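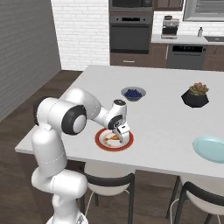
Home | Products | Guides | Spares | Contact

Pultier Table-Side Arm — Planning and Set-up Guide
Section 3: Planning the purchase
Last updated: 2018-09-09

This site uses cookies to remember your language and region. Accept | Settings

3.1 Scope

This section covers the work to be done before an order is placed for a table-side arm in a kitchen or dining area. It applies to the single-arm version with the parallel gripper. For the two-arm version, see Section 9.

Complete the steps in order. Steps 1 to 4 can be done without any hardware. Keep the worksheet (Appendix B) to hand, as the figures entered there are carried over to the order form.

3.2 Define the work

1. Write down each task the arm is expected to do at the table. Use one line per task, with a start point and an end point. "Clear the table" is too broad. "Lift a plate by the rim and set it down on the worktop" can be planned.

2. For each task, list the objects to be handled. Record the widest and narrowest part that the gripper fingers must close on, and the weight when full.

3. Mark each object as rigid, soft or loose. A plate or plant pot is rigid. Cooked food is soft. Berries in a bowl are loose, and the bowl should be listed as a separate object.

4. Mark objects that must stay where they are, such as plants and table decorations. These are entered in the software as keep-clear objects and reduce the free space on the tabletop.

Note: The standard fingers open to 39 mm. Wide plates and bowls can only be held by the rim. If a task calls for a grip around the full width of an object, the wide finger set must be added to the budget.

Caution: Do not plan for the lifting of plates that carry liquid. The gripper holds the rim at one point and the plate may tilt.

3.3 Test the layout in simulation

Build the room in the Wivmont planner before choosing a mounting position. The planner is included in the price of the site survey and may also be bought alone.

1. Enter the floor plan, with walls, fixed cabinets and tall appliances.

2. Place the table at its true height. Add the chairs in the tucked position, then save a second layout with the chairs pulled out.

3. Place the arm column beside the table. The column must stand clear of the chairs in both layouts.

4. Add the plates, bowls and other objects from the task list. Use the sizes recorded in 3.2.

5. Run each task with the gripper pointing down, then repeat it with the object moved to the far corner of the table.

6. Record every run in which the arm meets its joint limits or passes over a keep-clear object by less than 8 cm.

Note: A position that reaches the near half of the table well may fail at the far corners. Moving the column is cheaper than ordering a longer arm, and should be tried first.

Note: The planner treats soft food as a solid block. Results for picking up food are a guide to reach only. They do not show whether the grip will hold.

3.4 Check the site

1. Confirm that the floor under the column can carry the load on the data plate. On plank floors, find the joists and mark them.

2. Confirm that there is a socket within 2 m of the column. Do not use an extension lead.

3. Measure the swing of all oven, dishwasher and cabinet doors. No open door may enter the working area of the arm.

4. Allow a clear walkway of at least 800 mm on the side of the table away from the column.

5. Note any window that faces the table. Strong side light affects the camera option, and blinds may need to be included in the cost.

Caution: The working area must be kept clear of people while the arm is moving. If the table is to be used for meals in the same room, order the Ruppert stop mat and include it in the first budget. It cannot be fitted under a column that is already fixed down.

3.5 Draw up the budget

Enter each item on the worksheet under one of the headings below. Prices are given in the current price list.

Purchase: arm, column, controller, gripper, standard fingers.
Options: wide finger set, camera, stop mat, spill cover.
Site work: floor fixing, socket, blinds, removal of old furniture.
Running costs: finger pads, yearly service, planner licence after the first year.
Staff time: training, test runs, cleaning.

Finger pads should be changed after 200 hours of handling. Pads used with food wear faster and need washing between tasks, so a second set is advised. Allow around a tenth of the purchase price per year for running costs.

Replacement crockery should be included for the test period. Use the same plates and bowls that were entered in the planner — a change of rim shape means that the grip points have to be set again.

Note: Training is charged per visit. Sites that send their saved planner layouts in advance normally need one visit only.

3.6 Place the order

1. Send the worksheet and both saved layouts to the planning desk at Drundasitz, marked for Torben Fuchs.

2. Wait for the layout check to be returned. Do not start floor work before it arrives.

3. Correct any items marked "open" and send the worksheet again with the same reference.

4. Sign the order form and state the preferred delivery month. Orders for delivery in December must include a named contact who will be on site to receive the column.

Caution: The column is shipped upright and must not be laid flat. Check the height of all doors on the route from the street to the kitchen.

Continue to Section 4: Unpacking and fixing the column.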